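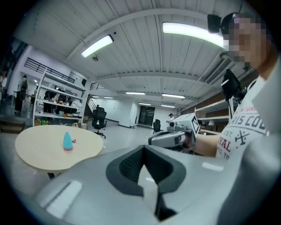 Hand grippers in use beside the round table, Nandora hall

Print | E-mail this message | 2 comments | Shared 5 times

From: Rutilio Valdovinos
Date: 10 August 2019
Subject: Re: Divo and the packing people

> In March we were told that Divo will take over
> 200 orders per shift. What will the packers do then?

I can answer for my own group only. Three of us now work with the hand grippers and show the tasks, and the others check what Divo has packed. The pay is the same. My arm is more tired than before, and I miss to talk with the people at the line. I have asked Meinecke for shorter turns with the head strap. Please write me if your group wants this also.

Rutilio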